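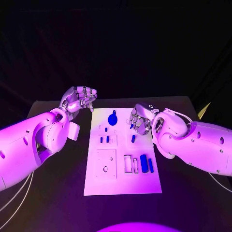 3.2 The board and its pegs

Pegboards have a long life behind them in clinics and classrooms, and we felt some affection for ours well before we had any results to report. The board used throughout this study is white and rectangular, and it lies flat on a dark table with a black curtain hung behind it. The pegs are blue and small enough to be held between the fingertips, a size we settled on after a good deal of friendly argument. Clultex supplied the board, and the pegs came from Rostia in January, in a batch of 20 with one spare added later, making 21 in all.

We kept the table dark on purpose. In early sessions at Rumbridge we had worked on a pale surface, and the edges of the board were a trial to find — a small matter, perhaps, but one that cost us most of a Wednesday. Over the whole study we logged 2957 placements, with rest breaks of up to 3 minutes between rounds.

Figure 3. A blue peg held over the upper part of the board. 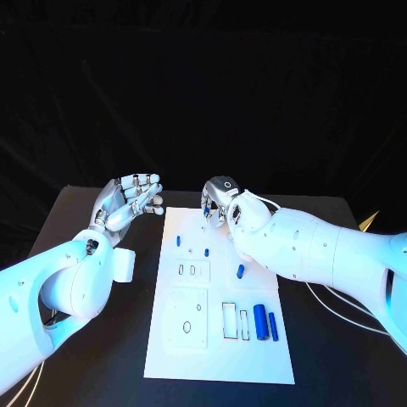 One reader of our draft, from the Güneş group, wondered whether pegs this small really test placing at all, or mostly test picking up, and suggested that the two be scored apart. We think the remark is a fair one, and we have gladly taken it on board in Section 4, where the time spent on grasping a peg and the time spent on seating it are given in separate columns. The totals are kept as well, for readers who would like to compare them with older pegboard work.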